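Wednesday, late

Well, the Drirside pack finally dropped this arvo and I have eaten toast for dinner because of it. I told myself I'd log in to Plundara for half an hour, claim the freebie hat, and go and do the washing. That was before five. It's now gone eleven and the washing is still in the machine.
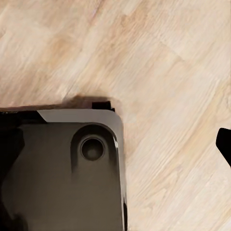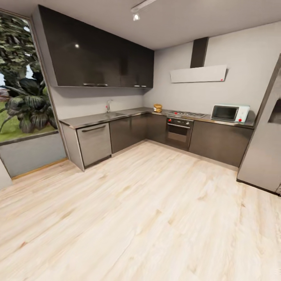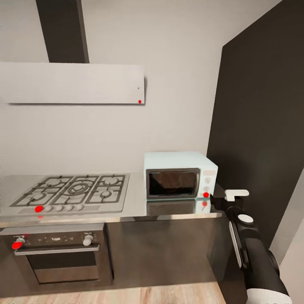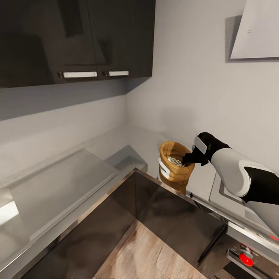
Anyway, the pack! It's 1,135 gems, and I had 1,090-something sitting there from the winter event, so of course I was just short and had to do the stupid fishing dailies to scrape up the rest. Gukero always price things like that and I fall for it every single time. You get 40 skins (a good half of them are the same harbour guard in different coloured coats, let's be real), the lighthouse map, new music, and the sea fog, which everyone on the forum has been carrying on about since the trailer.

The fog is gorgeous, I'll give them that. I walked from the ferry steps up to the old cannery with the sound turned right up and didn't fight anything, just listened to the bell buoys. Then I fell off the breakwater and lost my good lantern. Spent ages trying to get it back and drowned twice more. It's still down there as far as I know.

Played the first of the 4 new quests with Bae, who is still my favourite companion even though her pathing is rubbish. She got wedged behind a crab pot and kept saying "After you, captain" until I reloaded. The quest itself is good, a smuggler's ledger thing where you have to work out which pages are forged. I got it wrong the first go and the customs lady fined me 138 coins, and you can't argue with her, I tried every dialogue option. Second go I picked the page with the wrong tide times on it and felt extremely clever.

Things I don't love: the new menus. They've gone a sort of murky teal and the inventory tab has moved to the other side, so I keep opening the map when I want a bandage. Also the loading screen tips are all spelt the American way now, "harbor" everywhere, on a map that's full of signs saying Harbour. Drives me mad.

I've got a grey coat with brass buttons on my main and I reckon I'll stick with it, although the mustard one has a better hood. Might swap tomorrow. Second quest starts at the chandlery and apparently you need rope, so I'll have to go and buy rope first, and I've got hardly any coins left after that fine.

Right, washing. Then bed.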